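Chapter 5
Choosing a Two-Arm Kit for Cable Work

Tùng Tăng
March

If you have worked your way through the first four chapters, you already know how an arm moves and how a gripper closes, and you may well be itching to buy something. Good! This chapter is meant to help you spend that money wisely. We will look closely at one kind of product, the tabletop two-arm kit, and we will judge it by a job that sounds almost too humble to bother with: picking up a thin cable and tidying it.

Why a cable? Well, a block of wood stays the shape it was when you put it down, and nearly any arm on the market can move one from left to right all afternoon. A cable flops. It crosses over itself, it hides one of its own ends under a loop, and when you lift it in one place it slides away in another. A seller's leaflet will tell you the reach and the payload of an arm, but it will rarely tell you how the thing behaves over a heap like the one in our first picture, and that is the very thing a buyer in a repair shop or a small packing room wants to know. 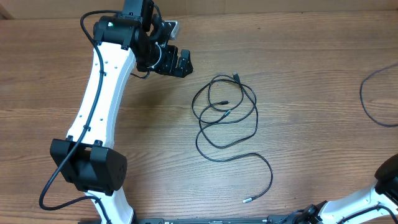 Figure 5.1. An open gripper above a tangled cable, with a second arm at lower right.

The kit we will follow through the chapter is the Ornosska, which comes from a small firm called Wornham. It is sold as a pair of arms, with a setup service you can add if you would like someone to come and do the first day with you. I would say take the service if you have never leveled or calibrated an arm before, and save your money if you have. My own first setup took over 10 hours, and I am still a little embarrassed by how much of that went into a single loose plug.

We will also set it beside two others, the Tóth and the Wosenetti, so that you can see where the price goes. The Wosenetti has the longer manual by far — 577 pages, and I have read them all so that you don't have to — while the Tóth comes with a folded sheet and a phone number, and the people who answer it are lovely. 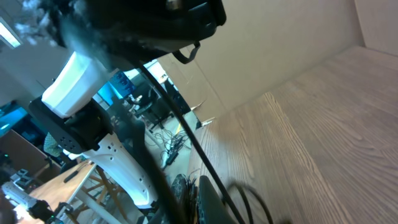 Before you compare any of them, take a little time over your own room. Measure the table you mean to use and sketch where each arm would sit, then mark how far each one can swing before it meets its neighbor or the wall. Think about the arm's own wiring, too. Ask the seller how it is held along the links, and whether you can replace a worn lead yourself or must send the whole arm back.

Section 5.1 begins with those questions, and there are 3 short worksheets to fill in as you go. A pencil is best, as you will almost certainly change your mind about the table.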